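Journal of Small Workshop Automation
September issue
By Palesa Msimang
Print this article | E-mail this article
Shares: 56 Comments: 4

3. Hand-held gripper build and garment task

3.1 Mechanical layout

The Gumel hand unit was designed to be made in a shared workshop with one printer, a drill press and ordinary hand tools. Each unit consists of a grip body, a pair of opposed fingers and a bracket for the marker plate. The two units of a pair share all parts except the bracket, which is mirrored. The first version, built on a kitchen table, used a single printed shell. It cracked at the finger pivot after a few evenings of use and was replaced by the split body described here.

Finger geometry follows the Semeniuk block pattern, with a flat inner face and a thick section behind it. We tried a tapered finger first. It reached under a hem more easily but bent when the cloth was pulled sideways, and the bend made the recorded opening unreliable. The block finger is heavier and needs a steeper approach to the table. Print time for one full pair, including brackets, was 106 hours at the settings we used, most of it taken up by the bodies. Parts were printed in black because that was the spool the workshop had in quantity.

3.2 Cabling and recording

Each unit is wired to a Clevent logging board, which stores the finger opening and the view from the hand. A separate head view is stored by the same program. The streams are aligned after the session using a start signal common to all of them. An early wireless version dropped samples whenever the laser cutter in the next bay was running, and we returned to cable. The cable weight can be felt at the wrist, and operators were asked to route it outward before each trial.

3.3 Task and work surface

Folding was chosen as the first test because it needs both hands and because a garment does not return to the same shape twice. Trials used a short-sleeved shirt with a dense print. The print matters for the later analysis: a plain shirt gives few features to track across a fold, while a busy one gives many but hides the crease lines. A perforated plastic basket stood on the table in the layout used for the spread-shirt state. The operator worked seated. Figure 3 gives the hand view with the cloth bunched and the head view with the shirt laid flat.

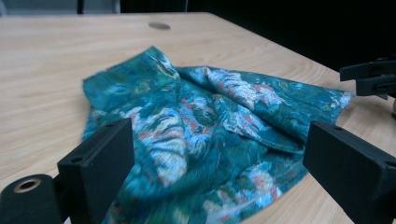
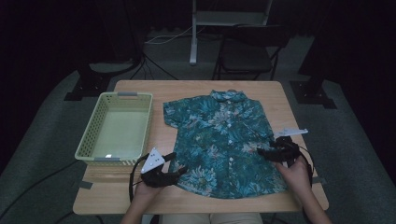 Figure 3. Garment task, two views. First: hand view, crumpled cloth between the gripper fingers. Second: head view, shirt spread flat with the collar toward the far edge of the table.

3.4 Observations

We recorded 400 trials with the final build and kept 300 for analysis. Most of those rejected had a gap in one of the streams or a start signal that could not be matched. No trial was rejected for a poor fold.

Three points affected the build. First, the hand view is close to the cloth, and detail at the bottom of the view is easily blurred. Slower hand motion helped; a shorter exposure made dark fabric hard to read. Second, the marker plates have to be tilted so that they stay visible from the head. With the plates set level, the operator's own forearm hid one of them during the inward sleeve fold. Third, the flat finger face slides on thin cotton. A strip of Ziltent grip film on the inner face improved the hold in bench pulls, but the film lifted at the corners and was left off the build reported here.

The collar was the hardest region for every operator. A block finger can lift a collar from the side but cannot easily get beneath it from the front, so operators tended to fold the body first and correct the collar last. Sleeves gave less trouble, although a sleeve caught at its edge often turned over on release.

3.5 Maintenance

The pivot screws loosen with use and were checked before each session. Thread lock was avoided on the printed parts after it caused crazing on a test body. Replacing a finger takes roughly ten minutes and requires a new zero reading for the opening sensor. Drawings for the split body and both brackets are listed in the appendix, along with the print settings.

E-mail the author | Print | Share this section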